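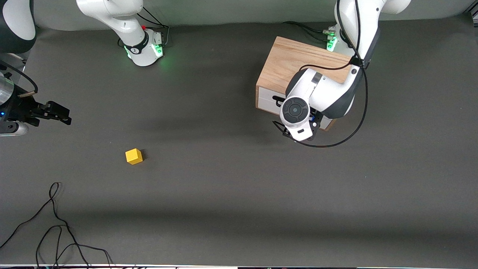

Home · Build diary · Parts list · Archive · Links

May, late evening

Two arms on one table at last. The right one has been up for a while, the left one went on its base after tea and took until gone nine to get level. Both show green at the base. Both grippers answer on the bus, though the left reports its finger position 16 counts out at full close. I have written the offset into the Jatora config file and will look at the mechanics another time.

The task is still the drawer: left arm opens it, right arm picks up the yellow cube, cube goes in, left arm closes it. I started with the left arm alone. The handle is small and black and sits near one end of the drawer, so the pull is off centre and the drawer wants to rack. Thirteen attempts, of which the first four slipped off the handle. Dropping the approach height a little cured that. The remaining nine opened, two of them with a jerk I did not like.

The wooden box creeps on the table when pulled. It was square to the edge when I started and no longer is. Options are rubber feet, a clamp, or double-sided tape. Tape first.

Cable on the left arm needs thought. It runs down the forearm with a big loop to the right, and with the wrist turned in fully the loop goes tight. I have limited the wrist in software for now. The spare cable at the front of the table is simply lying there and should be tied down before the right arm is allowed anywhere near it.

Speed cap is 200 mm/s on both arms. The Clulia planner ignored it once, on a move with no collision objects loaded, and I had my hand on the stop. Logged it. The default acceleration is also 200, in different units, and I wasted half an hour editing the wrong line.

Still to do:
- tape under the box
- ties for the loose cable
- re-teach the cube position from the right arm
- ask at Brustska whether the Setiawan brackets have come in

Right arm tomorrow if the shared bench is free.

2 comments · 0 shares

Contact | Copyright | Back to top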